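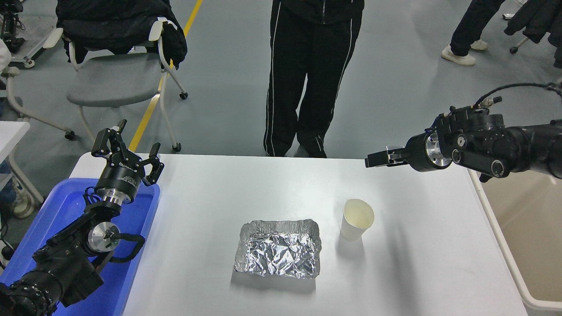

Kristine Espiritu wrote under my first review that two arms are a luxury for clearing a table, and that she would spend the money on one arm and a better gripper. I thought the same when I signed for the Hovbridge kit. After 14 days with it I have changed my mind in part, and I will try to explain which part.

Home Reviews Arms Grippers Software Rental Forum Contact

The Hovbridge table kit is offered as a rental. You get two arms, two parallel grippers, the controller and a license for Tindex, the program where you record the tasks and play them back. The price is 1225 dollars a month and the delivery is paid separately. I did not find this second fact on the offer page, only in the contract, so please read it to the end before you sign.

Mounting was easy. The instructions are well written and the screws come sorted in small bags by step. My only complaint is about the cables. They stand out from the joints in wide loops, and in the first days I was always afraid to catch one with my sleeve. You can order clips for them from Hovbridge, but for this price I would expect to find them in the box.

Our task is simple to say: take the used things from the table and put them in the right bin. A paper cup goes on one side, foil on the other. In Tindex you first tell each arm which side of the table belongs to it, and then there is a strip in the middle where both can work. This strip is the place where I lost the most time. If you make it wide, the arms wait for each other too politely. If you make it narrow, an object lying in the center belongs to neither of them and stays there. 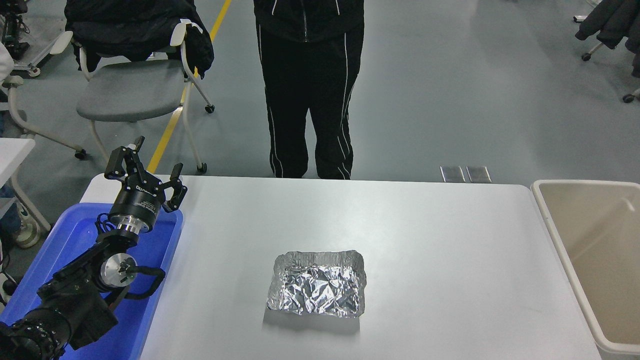 For this reason I kept the strip wide and lowered the waiting time in the settings, which the manual does not recommend but the support does. Shadi Qudah from support answered my question the same evening and sent me a settings file that I still use.

Foil is the hard material. A cup always has the same shape, and a parallel gripper closes on it with no trouble if you keep the force low. A foil tray is different every time. When the fingers take it by the wall, the wall bends, and the tray hangs from one corner and turns during the travel. With the second arm you can hold the other side, and here I have to disagree with Kristine – one arm with a better gripper would still have only one point to hold.

We made 600 trials in total. I will publish the table of results when Robel Dinsa has checked my numbers. What I can say already is that the cups were almost boring and the foil was responsible for most of the failures.

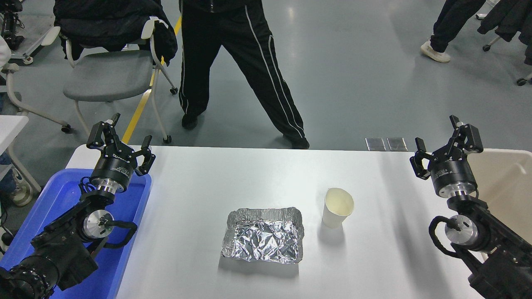 Page last changed: Sunday, September 27, 2020

What I liked less is the sound. The arms are quiet, but the controller has a fan that runs also when nothing moves, and it is tiring in a room where people have to talk. The emergency stop has a short cable too. I would like to have it at my own side of the table.

I also looked at the Utier kit before deciding. It costs less and its software is nicer to look at, but the second arm is sold as an extra and you must do the coordination by yourself. For a single arm I would choose Utier.

Would I rent Hovbridge again? Yes, for one more month, with the cable clips in the order. I would not buy it yet. Tindex gets a new version soon, and I want to see if the middle strip can be set for each object separately. I have asked Shadi and am still waiting for the answer.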